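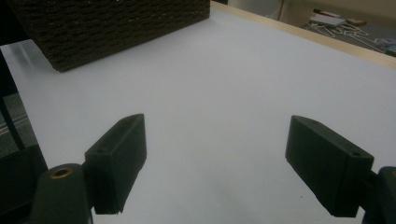
Les deux doigts de la pince, vert foncé, au-dessus de la table blanche. Au fond à gauche, le panier tressé.

J'avais imaginé un humanoïde. Je l'avoue tout de suite, comme ça c'est fait. Quand on vous annonce une journée portes ouvertes de la robotique, avec navette depuis la gare et café offert, vous vous attendez au minimum à quelque chose qui marche, qui salue et qui tombe dans un escalier. J'ai eu droit à une pince. Une pince qu'on tient soi-même, à la main, comme au barbecue.

L'atelier s'appelle Bonance et occupe le rez-de-chaussée d'un ancien entrepôt de Flevmont, entre un grossiste en carrelage et une salle d'escalade. La navette a mis 40 minutes pour un trajet que j'aurais fait en vingt à vélo, mais elle était chauffée et, en avril, à Flevmont, cela compte. À l'entrée on m'a remis un badge portant le numéro 205 et un stylo qui n'écrivait pas. J'ai gardé les deux.

La visite commence par une salle où l'on vous explique le principe. Pour apprendre à un robot à ranger une table, il faut lui montrer des gens qui rangent des tables. Beaucoup de gens, beaucoup de tables. On leur met donc en main le même genre de pince que celle du robot, avec une caméra dessus, et on enregistre tout. L'ingénieure qui présentait a parlé de « démonstrations ». J'ai mis un moment à comprendre que les démonstrations, c'était nous qui allions les faire. J'étais venu voir travailler une machine et je me retrouvais en stage.

On a formé des groupes. Le mien a hérité du poste du fond : une table blanche, un panier tressé brun très sombre posé dans un coin, et par terre, de l'autre côté du plateau, des câbles blancs emmêlés dans un état qui m'a tout de suite rappelé mon bureau. J'ai trouvé cela rassurant. Les gens qui préparent l'avenir rangent leurs fils comme moi.

L'outil, lui, mérite qu'on s'y arrête. Ce sont deux gros doigts rectangulaires au bout carré, sans aucune prétention esthétique, avec sur le bord ces petites stries qu'ont les pièces sorties d'une imprimante 3D. Un insert couleur laiton brille sur la monture, et c'est le seul endroit un peu coquet de l'ensemble. Le modèle porte un nom, Peltisham, que j'ai d'abord pris pour celui d'un village anglais où l'on élève des moutons. J'ai demandé pourquoi Peltisham. On m'a répondu que le précédent s'appelait Oláh. Je n'ai pas insisté.

L'exercice consistait à prendre un torchon plié, à le soulever et à le déposer dans le panier. Un torchon ! J'en manipule depuis l'enfance, avec des résultats qu'on a toujours jugés convenables. Eh bien, au bout de deux gros doigts en plastique, le torchon devient une créature hostile. Il glisse, il se déplie, il reste accroché à la moitié de la pince pendant que l'autre moitié se referme sur du vide. À ma première tentative j'ai surtout poussé la table. À la deuxième j'ai fait tomber le panier. L'animateur a dit que c'était très bien, que les ratés aussi étaient utiles, et il l'a dit avec la voix qu'ont les moniteurs de ski pour les débutants de plus de quarante ans.

À côté de moi, un garçon d'une dizaine d'années réussissait à chaque coup. Il faisait même un petit pli supplémentaire avant de lâcher, pour le style. Si un jour les robots domestiques plient le linge avec arrogance, je saurai d'où ça vient.

Il faut 375 démonstrations propres avant qu'ils lancent un premier entraînement sur une tâche, nous a-t-on dit. Notre groupe en a fourni 48 dans l'après-midi, dont deux de moi, et je soupçonne qu'on m'en a accordé une par gentillesse. Le reste du temps j'ai tenu le panier.

En fin de visite, on nous a quand même montré un bras, un vrai, fixé à un établi dans la pièce voisine. Il portait la même pince que la nôtre. Il a pris un torchon, l'a levé, a réfléchi (je ne vois pas d'autre mot) et l'a posé dix centimètres à gauche du panier. La salle a applaudi. J'ai applaudi plus fort que les autres - j'avais reconnu mon geste.

Il restait du café, tiède, et un questionnaire de satisfaction que je n'ai pas pu remplir à cause du stylo. À la question « Qu'est-ce qui vous a le plus surpris ? », j'aurais mis : la courbature. Deux heures à tenir cette pince et j'avais le pouce et l'avant-bras en compote, au point de demander à une inconnue de m'ouvrir la porte de la navette.

Ils recommencent à l'automne, avec de la vaisselle. Je me suis inscrit.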